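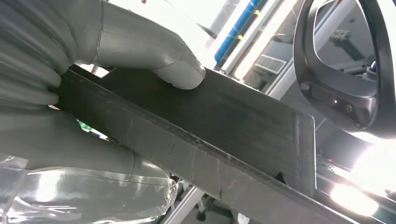
Page last changed: 5 Mar 2024

Plikow opens its new parts and packing room at Giltholm

I'm so happy to finally share this one! We spent most of February getting our new room at Giltholm ready, and it's open for business. We'll handle dark boards, black housings and all the small clear plastic bits that used to get lost in our old place on Skendar Street (sorry to everyone who waited on those).
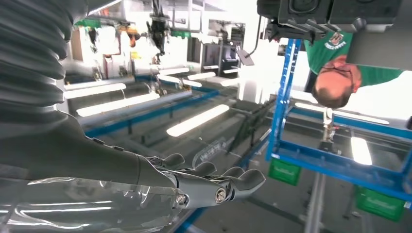
The blue racks and green crates are my favorite part, and I picked the layout myself. We have 79 crates on order from Gunawan, and we expect to send out 400 boxes a month, going up to 500 by summer. Local shops can book a visit, up to 3 people at a time. Just call the Plikow front desk and ask for the packing room!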